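4.2 Arm assignment and grasp arbitration

The Zirnari planner splits each tidying episode into single-object pick calls and assigns every call to one of the two arms. Assignment cost is the sum of joint travel and a penalty for entering the shared zone along the table midline. Only one arm may hold the zone lock at a time. The other arm is free to act on its own side, including contact moves such as bracing or pushing, but it may not close on an object whose mask crosses the midline.

Snack packaging is a hard case for this scheme. Wrappers fold, overlap and change outline once touched, so a mask computed before the approach is often stale by the time the fingers close. We therefore rerun segmentation at 3 Hz during the last part of the approach and drop the call if the mask overlap with the planned target falls below a set limit. A dropped call goes back in the queue - it is not retried at once, as the free arm may have a cheaper option by then.

Figure 3 gives a typical state with both arms active. The left arm is in contact with a paper bag on its side of the table, while the right arm has a dark brown wrapper between its fingers near the center. Two packets overlap just behind that wrapper, and the cream-colored one is mostly hidden, so its mask is not reliable from this view.
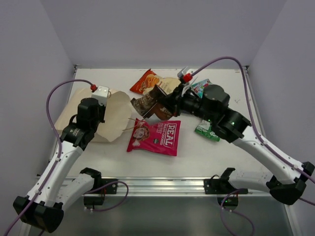
Figure 3. Two-arm operation on mixed snack packaging. Right arm: wrapper held slightly above the table. Left arm: pressed against the paper bag.

Hidden objects keep their last known mask for 25 planner steps, after which they are removed from the queue until seen again. We used the same settings in all runs with the Odera controller.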